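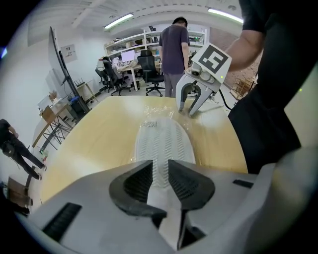 Fiction and Readers

The second reading

When the final instalment of The Lodger at Pleter was posted one evening in January, its author, Soledad Calloway, had given her readers 24 chapters, a hand-drawn map of a boarding house and very little in the way of an answer. The identity of the old man in the upstairs room was left open. By the following morning the discussion page attached to the story carried 102 separate theories, several of them longer than the chapter that had prompted them.

Serial fiction published on message boards has existed for as long as the boards themselves. The form has its conventions. Stories are told in the first person, usually by someone who claims to be asking for advice, and readers are expected to reply as though the events were real. Moderators on many boards remove comments that point out the story is made up. Within those limits a good deal of serious reading takes place, and it has begun to attract attention from people who study how audiences handle evidence.

Troels Þorgeirsson, who teaches narrative at the Abella Institute, has spent two years following the readership of Calloway's work. He is interested in the small details that readers choose to trust. In the seventh chapter the narrator notices that the lodger winds his watch with his left hand. In the nineteenth he signs a receipt with his right. A single reader raised the discrepancy, and within hours there were two settled camps: those who held that the lodger had been replaced by another man, and those who held that the author had made a mistake.

"The second camp is usually the smaller one," Þorgeirsson says. "Readers will go to great lengths before they accept an error. They have given the story their time, and they would like it to have been built with care."

Calloway has declined to settle the question of the watch. She will say that she writes each chapter on the day it appears, and that she reads the comments afterwards with a notebook beside her. On two occasions a theory has altered her plans. The locked pantry, which many regard as the best episode in the series, was suggested by a reader who had misread a sentence about a cupboard.

The question of ownership follows from this. Lomberg, the small press that will issue the story as a book, has asked Calloway to revise it for readers who will meet it without the surrounding discussion. Her draft runs to 29 chapters, five more than the original, and restores some material that the board had supplied by guesswork. The pantry reader is thanked by username. A proposal to print a selection of the theories as an appendix was dropped after 56 contributors had been approached and fewer than half had replied.

Some regular readers have met the news with regret. On the board, a chapter could be questioned while the next was still unwritten — an arrangement that a bound book cannot offer. Others welcome the chance to read the whole without interruption.

Calloway's next serial, Flelero, is set in a ferry office and will again be posted in parts. Its opening paragraph mentions a painting of a lighthouse with no door. Readers have already begun to ask how the keeper gets in.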